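Wooden Cube Sets: Frequently Asked Questions

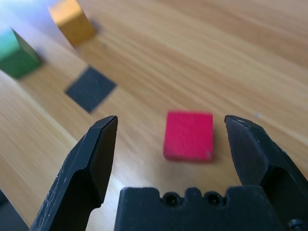 Red cube on a wooden tabletop, dark gray square behind.

Maintained by Folasade Ogbonna for Trarau. Last revised Sep 20, 2024.

What size are the cubes?
The standard edge length is 30 mm. The tolerance is plus or minus 0.5 mm, measured across the grain after finishing. Cubes from different orders can be mixed, but small differences show up in stacks of six or more.

How many cubes are in a set?
The full set has 42. Replacement cubes are sold singly under part number 1365; give the color when ordering.

What finish is used?
A water-based stain followed by two thin coats of clear matte. The stain goes into the wood, so the grain stays faintly visible on most colors. The red is a strong magenta-red and is the least transparent of the range.

The red looks different from my older cubes. Is it the same color?
The red was changed in November of last year. The earlier batch leaned toward orange. Both are still covered by the same part number and we can't match the old shade. Daylight also shifts it: compare cubes on the same table at the same time of day before reporting a mismatch.

A corner is chipped. Should I replace the cube?
Small nicks are normal wear. A pale spot means the stain has come away and bare wood is showing. Rub the spot with 240-grit paper, wipe off the dust, and leave it or touch it up with a stain pen. Replace the cube if a crack runs along the grain or if it no longer sits flat.

Can cubes be used directly on a wooden table?
Yes. The edges are lightly rounded and do not mark a sealed surface in ordinary use. On an oiled or waxed table, use the pad for stacking - dropped corners leave dents in soft finishes.

What is the pad for?
It marks a target area for sorting and stacking exercises, and it cuts noise. It can be laid square to the table edge or turned to a diamond. The diamond position is harder for younger children when they try to line up cube edges by eye.

The pad collects lint. How do I clean it?
Use a lint roller or the brush end of a vacuum cleaner. Do not machine wash. If it has curled, put it under a heavy book overnight.

How do I clean the cubes?
Wipe with a damp cloth and a drop of dish soap, then dry at once. Do not soak them. Soaked cubes swell across the grain and may stay out of square after drying. Alcohol wipes dull the clear coat.

How should the set be stored?
Indoors, away from radiators and direct sun. A lidded box is fine once the cubes are fully dry.

Who handles missing pieces?
Ming-te Hsueh, through the parts form. Include the set number from the underside of the lid. Orders for over 2 full sets go to Kyu-ri Bae.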